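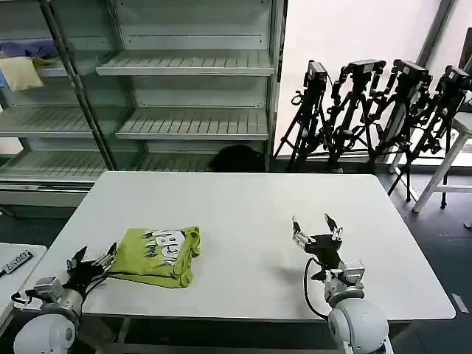 終バス

ブレムステッド行き、最終。あと四分。走る。

鞄が重い。母の缶詰が入ってるからだ。いらないと言ったのに、桃が二つと豆がひとつ。角が腰に当たる。痛い。でも走る。

停留所に着いたらバスはまだいた。エンジンはかかってる。運転手がいない。乗客は一人、後ろの席で寝てる婆さん。膝に鳥かご。布がかけてあって中は見えない。

座った。息が切れて、窓がくもる。

切符。切符どこだ。右のポケット、ない。左、飴の紙。内ポケットに500の札が一枚、折れたまま。これで足りるはず。去年の六月に乗ったときは足りた。あのときは父も一緒で、父が払ったんだった。じゃあわからない。

運転手が戻ってきた。パンをかじってる。

「ルシアまで」
「ルシアは通らないよ。橋が落ちたろ」

落ちた? いつ。

「メンサーで降りて歩きな。川沿いに。暗いけど、道はまっすぐだから」

メンサー。聞いたことはある。降りたことはない。降りる人を見たこともない。

「いくらですか」
「80」

釣りがないと言われた。こっちも細かいのがない。運転手はパンを口にくわえたまま小銭の箱をがちゃがちゃやって、結局あきらめて、いいから座れ、と手を振った。

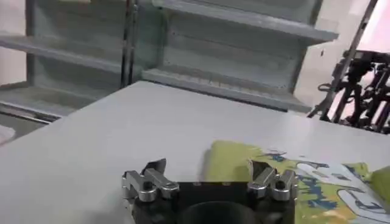 走り出した。街灯が切れたあたりで婆さんが目を覚ました。

「あんた、桃持ってるね」

ぎょっとした。鞄は閉まってる。

「匂うんだよ」

缶詰なのに。匂うわけがない。でも開けて、ひとつ渡した。軽くしたかったし。婆さんは缶を耳のそばで振って、ちゃぷちゃぷいうのを聞いて、うなずいた。それから鳥かごの布をちょっとだけめくって、中に見せてやってる。返事みたいな音がした。鳥の声じゃなっかた、と思う。

「弟に会いに行くのかい」
「いえ、兄です」
「そうかい。間に合うといいね」

何に、とは聞けなかった。電報には「すぐ来い」としか書いてなかった。兄の字じゃない。下宿の大家か、フェドの店の誰かが頼んだんだろう。兄はフェドで三年働いてる。釘とか縄とか、そういうのを売る店。手紙は正月に一通だけ。元気だ、靴を買った、それだけ。

バスが揺れる。缶がごとん、と床に落ちて、前のほうまで転がってった。豆のほうだ。運転手の足元で止まる。

「拾っとくよ」

運転手は拾わない。前を見てる。

メンサー、と言われて立ち上がったら、外は真っ暗で、川の音だけする。思ったより近い。豆の缶はもういい。桃ひとつと、折れた札と、着替え。

降りるとき婆さんが袖をつかんだ。

「橋のとこまで行ったらね、渡し舟の男がいるから。声かけるんだよ。黙って立ってると乗せてくれないよ、あいつは」
「いくらですか」
「さあ。桃でいいんじゃないの」

ドアが閉まった。赤い灯がふたつ、坂の向うに消える。

歩く。右が川、左が草。足元が見えない。まっすぐ、まっすぐって言ってた。途中で一度、後ろで何か鳴ったけど振り返らない。走ろうとして、やめて、やっぱり走る。

遠くに火がひとつ。低い。動いてる。

「おーい」

声が裏返った。もう一回。

「おーい、乗ります、乗りますから」

火が止まった。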